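3.2 Surface wear and attribution in the Peixoto carvings

The Peixoto group came to the museum at Sastness in four crates, with a handwritten list that gave the subject of each carving but no maker. Earlier catalogs treated the whole group as the work of one shop. We looked again at the seated figures, which share a way of cutting the ear and the collar, and compared them with the standing figures held at Condby.

Tool marks were recorded on the underside of each base, where later polishing is least likely to have reached. The seated figures show short, overlapping cuts from a narrow gouge. On the standing figures the cuts are longer and the base has been leveled with a flat blade. Cavalcanti and Bastos read the same difference as a sign of haste in the standing pieces. We think it points to a second carver. 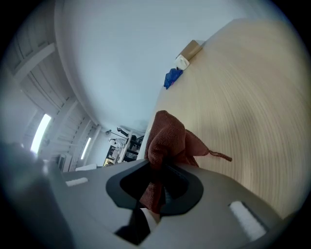
Could one carver have used both methods?
A carver could change tools over a working life, but the ear and collar change along with the base, and no piece in the group mixes the two sets of habits.

Paint is less help. Traces of white pigment survive in the folds of the sleeves on three seated figures, and a darker coating covers most of the hats. Rangel, who cleaned part of the group before it was moved, noted that the coating lies over old chips and must be later than the carving. We left it out of the comparison.

The clearest evidence comes from the joints. Hats, pipes and walking sticks were cut separately and pegged in place. In the seated figures the pegs are round and tapered; in the standing figures they are square — a small point, but one that holds for every joint we were able to open. 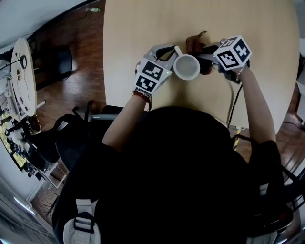 Why were some joints left closed?
Old glue had filled them, and opening them would have put the thin arms at risk.

Records from the dealer Pristton list 743 carved figures sold over the life of the business, almost 800 if the undated slips are included. The slips rarely name a carver. Assunção has matched several entries to seated figures by height and subject, and in each case the price is higher than for a standing figure of similar size. Buyers, or the dealer, seem to have told the two kinds apart. Grewal's study of the shipping labels supports the same split, although her sample is small and leans toward later sales.

Figure 6.

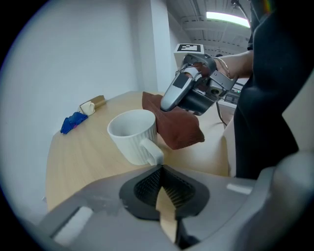
3.3 The standing figures at Condby

The Condby figures were bought singly and have no shared list. Their bases carry inked numbers in more than one hand, and these do not follow the order of purchase. We therefore grouped them by peg shape first and by subject second.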